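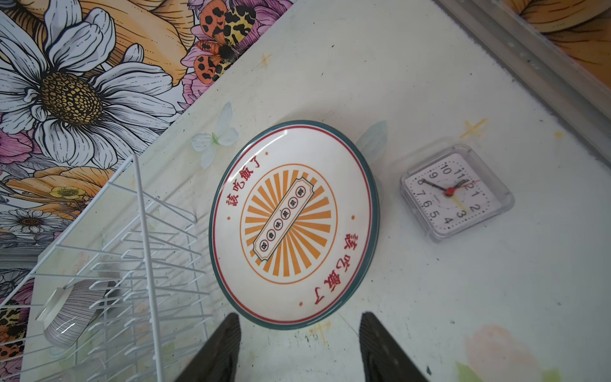

One reader wrote in to say that the new lunch times at the Pitell day centre have made her Thursdays-and-every-other-day routine impossible, and could we please print them properly. She is right that the last issue left them out, so they are set out below.

Print this page | E-mail this page

Filed under: Food and Meals

From February, lunch is served in two sittings. The first is at 12 noon and the second at 1.15 pm. Doors to the dining room open 15 minutes before each one. If you come by the Tritberg bus you will be put down for the second sitting unless you ask for the first – the bus is often held up at the level crossing.

The room seats 100, and we had been trying to fit everyone in at once. The queue went back as far as the coat pegs and the last people served were getting cold potatoes.

The price of a main meal stays the same. Pudding is now charged separately, and tea and coffee are still free. Soup and a roll can be had at either sitting without booking. For anything else, please give your name at the desk by 10 am or ring extension 224.

Tell the kitchen about allergies when you book, even if you have told them before. The list was started again when the kitchen moved and some of the old notes did not come across.

Evening meals are not affected.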